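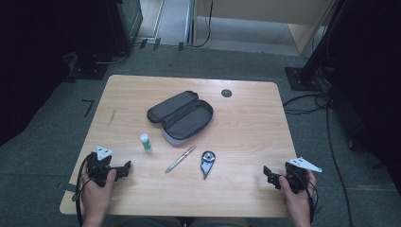
How to Pack a Pencil Case You Can Find Things In

A pencil case is a small bag for losing pens in. With a little method it can also be used for carrying them.

1. Open it all the way. Unzip to the end of the track and lay both halves flat on a table. Rummaging through a two-inch gap is how you ended up owning 9 erasers.

2. Take everything out. Shake the case over a trash can and pretend you didn't see what fell.

3. Test the pens. Scribble on scrap paper. A pen that skips gets one more chance, then it goes. My old Osero rollerball got 26 more chances and ruined a birthday card anyway.

4. Check the glue stick. Twist it down before you put the cap on, then push until it clicks. Glue goes in first, at one end, standing up if the case is deep enough and lying along the seam if it isn't.

5. Lay pens lengthwise, clips all facing the same way. Clips love to catch on lining.

6. Small odds and ends go in last, at the zipper end. Keychains count. So does whatever came free with your Nanilholm order.

7. Close it slowly. If you have to sit on it, return to step 2.

Repeat in September, or whenever the zipper starts arguing.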